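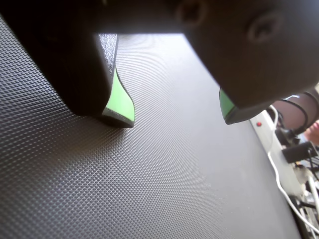 4. First set-up of the Belline water softener

Read the whole section one time before you start. The work needs one person and takes less than an afternoon, but the water in the house will be closed for part of it, so please tell the other people who live there.

4.1 Choosing the place

The softener must stand on a flat and dry floor, near the point where the cold water pipe enters the house. Leave enough room above the salt lid so you can pour from a full bag. The room must not freeze in January or in any other month.

CAUTION: Do not install the softener after the water heater. Hot water damages the resin, and this damage is not covered by the warranty.

You will also need a drain lower than the valve head, and a grounded outlet that is not controlled by a wall switch. We receive many calls about softeners that "forget" the time, and very often the outlet goes off together with the light.

4.2 Connecting the bypass valve

1. Close the main water valve and open the lowest faucet in the house. Wait until the water stops running.
2. Check the arrows on the valve head. The arrow marked IN must be on the side of the street, the arrow marked OUT on the side of the house.
3. Put a little silicone grease on the two O-rings. Do not use petroleum jelly.
4. Push the bypass valve straight into the head until both clips close. You should hear each clip.
5. Connect the pipes by hand first, then tighten with a wrench one quarter of a turn. The threads are plastic and they crack easily.
6. Turn the bypass to BYPASS and open the main water valve slowly. Look for drops at every joint.

NOTE: If your house has copper pipes which are used for electrical grounding, a jumper wire must be put across the softener. Ask an electrician if you are not sure.

4.3 Drain line and overflow

1. Push the drain hose onto the elbow at the back of the head and close the clamp.
2. Lead the hose to the drain without sharp bends. The maximum length is 30 feet.
3. Fix the end of the hose so it cannot jump out. The water comes with pressure during backwash.
4. Leave an air gap between the hose and the drain. Never push the hose down into the pipe.
5. Connect the second, thinner hose to the overflow on the salt tank. This one works only by gravity, so it must go down all the way. Do not join the two hoses together.

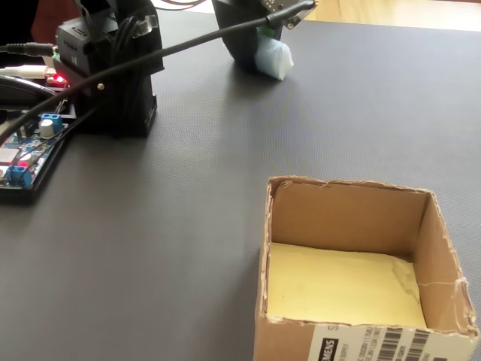 4.4 Salt and first water

1. Pour three gallons of clean water into the salt tank. You do this only the first time – later the softener fills the tank by itself.
2. Add 50 pounds of salt pellets. Do not use rock salt, it leaves mud on the bottom.
3. Plug in the transformer. The display shows the number 3532, then the clock.
4. Set the clock with the arrow keys and press OK.
5. Enter the hardness of your water in grains. Your water company can tell you the value, or you can use a test strip.
6. Turn the bypass halfway to SERVICE and wait until the air is out of the tank. Then open it fully.
7. Hold the REGEN key for five seconds to start the first cycle.

CAUTION: If you open the bypass too fast, the resin can be pushed into the drain line.

The first water may be light yellow. Let a cold faucet run until it is clear, and only after this use the washing machine.

4.5 Regeneration time

The factory setting is 2:00 in the morning. During the cycle the house receives hard water, so choose an hour when everybody is asleep. If you have two softeners, set the second one at least two hours later.

For questions about this section, write to Maricica Onu at the Belline service desk and give the serial number from the label under the salt lid.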